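From: Hannelore Ostermann
To: Stunau Sourdough and Rye list
Date: 31 July 2019
Subject: Re: rye starter sulking in the heat

Torben Wunderlich wrote:

> Hi all, my rye starter has gone funny since the hot weather came in.
> It shoots up while I'm still washing the breakfast dishes and by lunch
> it's flat and smells like nail polish remover. I feed it once a day
> like I always have, same jar, same flour (the Dimex dark rye). Bread
> is coming out gummy in the middle and sour enough to make my
> daughter pull faces. Do I throw it out and start over? I really
> don't want to, I've had this one since before we moved.
>
> Torben

Torben, put the lid back on the trash can, please don't throw it out! I went through exactly the same thing last summer and wrote a very gloomy message to this list (it's in the archive, don't go looking), and Yae talked me down. Your starter is hungry, that's all. It's eating everything you give it by mid-morning and then sitting there with nothing to do until the next day, and the nail polish smell is what you get when it's been sitting too long.

So first thing, feed it twice a day while the weather is like this. Second thing, and this made the bigger difference for me, carry less of the old stuff over. I used to keep half the jar and top it up, which is fine in January. In summer I take a small spoonful of the old starter, really just what clings to the spoon plus a bit, and give it 100 grams of rye and 100 grams of water. Cold water, straight from the tap. If your kitchen is anything like mine (top floor, west window, black roof right overhead) you could even let the water sit in the fridge first.

Give it a few days of that before you bake anything you care about. You can use the leftovers for pancakes, or crackers, which I like better. I spread it thin on a tray with oil and caraway and bake until it's brown at the corners. My husband eats them faster than I can box them up.
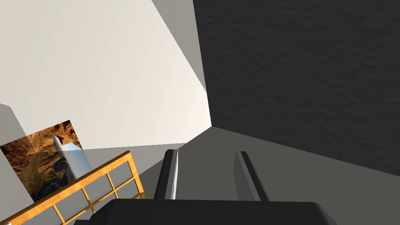
About the gummy middle, I think there are a couple of things going on and only one of them is the starter. A tired starter won't bring enough acid at the right moment, and rye needs that or the crumb turns to paste. But are you letting the dough proof as long as you did in spring? I bet you are! I had it in my head that my tin loaf takes two hours, because it always had, and in July it was ready long before that and I was out hanging laundry. Now I look at the top. When I see the first little pinholes breaking through the flour, in it goes, whatever the clock says.

And then let it cool. I know, I know. Rüdiger says a full day before cutting and he's right, annoyingly. I usually manage overnight, wrapped in a dish towel on the rack. If I cut it while it's still warm the knife comes out looking like I've been spreading glue, and that same loaf is perfectly nice the next morning.

For what it's worth, my summer tin loaf these days goes like this:

345 grams of ripe rye starter
300 grams of medium rye
100 grams of bread flour
9 grams of salt
230 grams of cool water, plus a splash if it's stiff

I stir it all up with a wooden spoon, scrape it into an oiled tin, smooth it with wet fingers and dust the top. There's no kneading, there's nothing in there to knead. The oven goes as hot as mine will go for the first ten minutes and then I turn it down to 400 and leave it for 50 more. If you have one of those probe thermometers you want 208 in the middle, and don't pull it early, I did that for years.

I've gone off the Dimex dark for feeding, by the way. Nothing wrong with it, but it's so coarse that I can't tell what the starter is doing, it just sits there like wet sand. The Bajwa medium rye from the mill shop is finer and you get a nice dome on it when it's ready. I still put a handful of the Dimex in the dough for the taste. Hatem mixes his half and half and his bread is better than mine, so take that as you like. 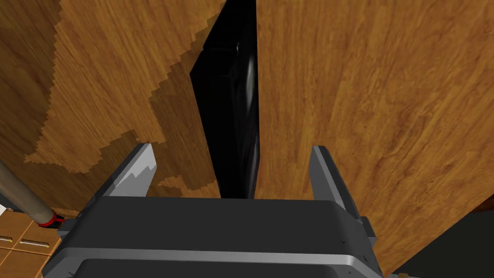

Can you just keep the starter in the fridge until the heat is over? A healthy one will be fine in there for a week or even 2 between feeds, but get yours lively again first, and let it sit out for an hour after feeding before it goes in.

I do that when we go away. When I come back there's usually a layer of gray liquid on top, which I pour off, and it takes a couple of feeds before it wants to rise properly. I also keep a backup, and I'd tell anyone to do the same. Smear some ripe starter very thin on baking paper, let it dry until it flakes, crumble it into a jar and forget about it in a cupboard. Mine came back after more than a year! Took four days and smelled terrible for two of them. With a starter you've had that long I'd do it as soon as it's smelling right again.

If it really won't pick up, tell me and I'll bring you a jar of mine. I'm over your side of town most weeks anyway for choir.

Oh, and before I forget, does anyone still have the big Jomer tins we ordered together? I want one more for the September bake and the shop only has the short ones now, the ones where the dough climbs over the side and welds itself to the oven floor. Happy to swap two short ones for a long one. Yae, I think you had a spare?

Let us know how the twice a day feeding goes, Torben, and say hello to your daughter from me.

Hannelore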